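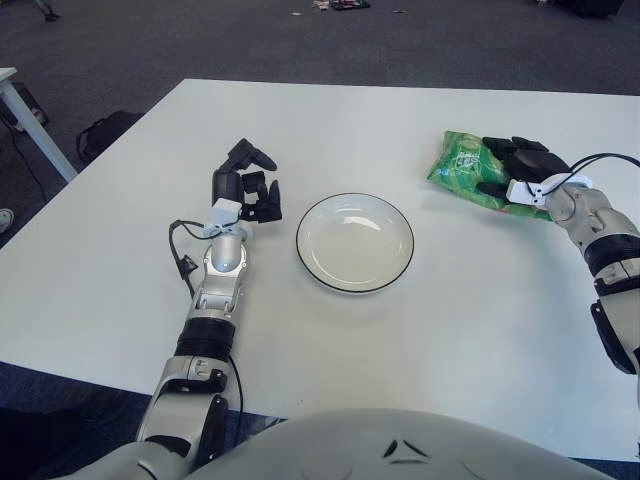

Last edited in August by Birthe Lauritsen

Fixing a right hand that won't let go of the bag

If you run the snack routine on our two-armed setup for more than an afternoon, you're going to meet this one. The right hand closes on the chip bag just fine, the script says "release," the log says "released," and the fingers stay exactly where they are. Then the arm moves off to its next pose with the bag still in its fist! I lost most of a day to it the first time, so I'm writing down what worked for me and Hậu Lục (who did the cable half of this while I sat on the floor reading logs).

You'll want a second person for this, a small flat screwdriver, and some cable wrap. We used the Roline stuff because there was a drawer of it.

Stop it properly first

Hit the stop button. Please don't reach in and peel the fingers off the bag, even if it looks totally asleep. The hand is still holding torque, and when the stuck command finally goes through it goes through fast. Hendrik Kramer got a good pinch that way. Have your second person stay on the button the whole time your hands are near the fingers, and no wandering off for coffee.

With the stop in, back the fingers off using the manual release in the hand menu, thumb last. If you open the thumb first the bag tends to swing and catch on the knuckles, and then you're untangling foil.

Look at the log

Open the hand log and scroll to the last grip. You're looking for code 343. On our version (Grillus 4, no idea about older ones) that means the hand took the open command but never reported its finger positions back. If you've got some other code, this page won't help you much, go ask Heiðrún Thorlacius.

Here's the part that fooled me: the left hand was perfectly happy, open and ready beside the plate, so I figured the controller had to be fine and the script had to be wrong. I rewrote the release step twice. It was the cable.

Check the cable at the wrist

The cables on the right side arch away from the mount on the back of the hand. When the arm reaches in over the table and turns the palm down, that arch gets tugged. Do it enough and the plug creeps out, nearly a millimeter in our case, which was plenty.

Power the arm down all the way before you touch the plug. Push it in until it clicks, snug up the two little screws, and then move the wrist by hand through its full turn and watch the slack. If the loop goes tight anywhere, give it more length and wrap it again farther up the arm. Don't wrap it right at the joint (I did, it chewed through the wrap in an hour).

Turn down the grip

While you're in there, check the grip force. Ours had been bumped up for a heavier box on the Štěpánek job and never put back. A bag of chips doesn't need that, and a hard squeeze makes the stall worse. I dropped ours to 10 percent and it still picks up fine.

Test it

Plate in the middle, bag off to the right, everybody out of reach. Run grip and release on its own, slow speed, with no travel move after it. I do ten in a row. If they're all clean, put the travel move back and do ten more.

One last thing to change in the script: make it wait for the finger positions to come back before the arm goes anywhere. Ours only waited for the command to be accepted, so the log looked great the whole time. Bergþóra Fogh has the edited version in the Hesdale folder, grab that one and swap in your own poses.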